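About Drireck

Drireck is a review site for small drones, FPV gear and the radios and goggles that go with them. We started it in Sultport after buying one too many quads that flew nothing like the product page said they would. We buy what we test. If a company sends us something anyway, it goes back, and the review waits until we've paid for one at the same price you would.

What we don't believe

We don't believe flight times printed on a box. Most are measured in a hover, indoors, with a fresh pack and no camera. We don't believe range claims either, unless we've flown them ourselves with a wall or a few trees in the way. And the word "beginner" on a label tells us very little. Plenty of beginner quads ship with a tune that would scare a club racer, and a manual that skips the failsafe setup.
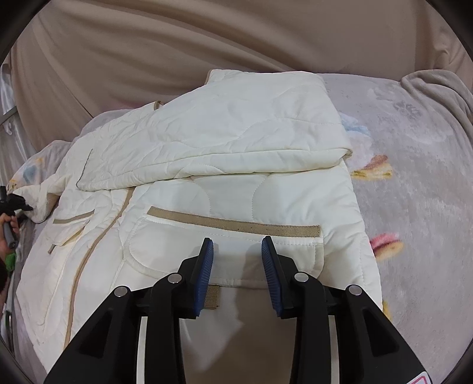

How we test

Every model gets at least 10 packs before we write a word. We fly the stock tune first, since that's what most people will fly. Then we crash it, usually without planning to, and see what a replacement frame costs and how long it takes to show up. Our battery log has 684 entries so far, and it's the main reason we've become so hard to impress. Cells that look great in the first week can sag badly by the second month.

We weigh everything with the battery in. You'd be surprised how often the listed weight leaves out the props.

Where we fly

Indoor flights happen at the Panyasiri hall, which has poor lighting and a draft from the loading door. We like it for that. Outdoor flights are at the Junora field, mostly before 9 a.m. when the wind is still low.
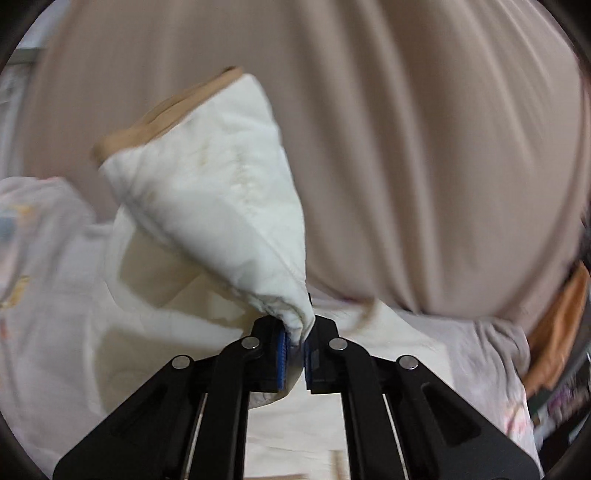
Neither place is a lab, and we don't pretend our numbers are lab numbers. If your results differ from ours, send them in with your pack size and firmware version, and we'll add a note to the review.

Money

There are 2 ways we get paid: reader memberships and a small parts shop. We have 625 members at the moment. We don't run affiliate links, and we've turned down sponsored "first looks" because we've read enough of them. The shop sells props, straps and connectors only. We don't sell anything we score.

Corrections go at the top of the page, with the old score left in place. Write to us through the contact form. Press releases sent there won't get an answer.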